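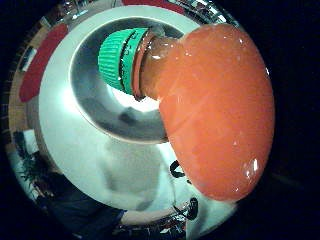

Shared workshop visit, Lornatlow, September 9, 2022

Notes typed up on the bus home so forgive the order.

Got there late. The door is on the side, past the tire place, and there's no sign except a sheet of paper saying Drurus with an arrow. Went to the wrong staircase first. Songül Sarıgül let me in and went straight back to what she was doing, fine by me, it was an open evening and I wanted to see people working.

The build is called Zikby. It's a home robot arm, bench size, six joints, and the plan is for it to handle kitchen and bathroom stuff. Bottles, cups, lids. Songül started it in February in her hallway and moved it here when the hallway got too small. Frame is aluminum extrusion from a scrapped display stand. Joints printed in the shop, gray for the first version, whatever spool was open for the second.

Hand-held gripper first. Same jaws as the arm is going to get, only on a pistol handle with a camera on top. You do the job yourself, squeeze, pick up, put down, and the recording goes to the computer. They have 800 recordings so far and want a lot more. Bottles are the main subject right now. An orange one with a green screw cap is a favorite, ribbed cap, shiny body, and apparently shiny is the hard part. The lens is a fisheye so anything close to it blows up like a balloon. On the monitor the bottle took up half the picture with the white rim curling away behind it. Took me a second to get my bearings.

I had a go. Harder than it looks!! The trigger is stiff and you want to twist your wrist and you can't, the arm won't have that range. Pichit Phromma stood next to me saying "slower" the whole time. Dropped one bottle. He says everybody's first three get thrown away anyway.

Then the arm. Only two of the joints were powered. Elbow belt slipped last week and the replacement is the wrong pitch, so it nods and it turns and thats it. Still nice to watch. Quiet. The drivers are mounted on a cutting board — good idea, easy to drill — and the wiring is labeled with masking tape, some of it in Turkish. Emergency stop is a big button screwed to the bench leg, about where your knee goes. Pichit hit it twice by accident while I was there.

Asked about jaws. They are on version 14. Early ones were hard plastic and bottles squirted out. Now its a printed rib shape with a strip of rubber glued on, and the rubber peels after a while. They've tried three glues. If you know a good one for flexible filament, tell them, they have a list on the wall and most of it is crossed out.

Money: I forgot to write most of it down. Motors were the big one, bought used. The Shabalala boards came from a swap table and one is dead. Membership here is 60 a month with a shelf and a key, more if you want a locker.

Rest of the shop, quickly. Two printers running, one with the lid held on with a clamp. Decent drill press. Laser cutter out of order, waiting on a tube. Somebody doing a bike frame in the back and a very loud compressor, you have to stop talking when it kicks in. Coffee is free but bring a mug.

Things to ask next time
- how they sync the gripper recordings with the joint angles, I lost the thread
- whether the jaw files are shared anywhere
- what weight the wrist can take, heard two different anwers

Next open evening is next month, same door. Go up the SECOND staircase. Parking behind the tire place is ok after they close.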